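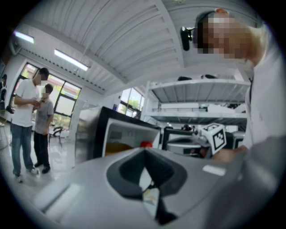
## 3.2. Composición de la muestra y registro de las consultas

**Figura 4.** Persona inclinada hacia delante, de pelo corto y oscuro.

El análisis se apoya en los cuadernos de préstamo de la biblioteca comarcal de Jornen, conservados en el fondo Mac Suibhne. La serie reúne 1.885 asientos, de los cuales 1.613 indican el título completo de la obra y la localidad del lector. Los restantes se excluyeron del cálculo de frecuencias, aunque se mantuvieron en el recuento por temporadas.

La transcripción siguió el criterio de Ó Briain para registros manuscritos: se respetó la grafía original de los topónimos y se desarrollaron las abreviaturas entre corchetes. Cuando un mismo lector figuraba con dos domicilios, prevaleció el más antiguo. Ita Ó Flaithearta revisó de forma independiente 63 páginas; las discrepancias afectaron a 11 asientos, casi todos relativos a obras en varios tomos.

Los préstamos se concentran en septiembre, mes en que la sucursal de Wendeck recibía los lotes itinerantes. La novela por entregas predomina en las localidades del valle, mientras que en Sirkis tienen mayor peso los manuales agrícolas y los almanaques. Esta diferencia persiste al descontar a los lectores con una sola consulta (véase la sección 4.1). El cierre de la base de datos se efectuó el 2020-05-31, y las correcciones posteriores constan en el anexo B.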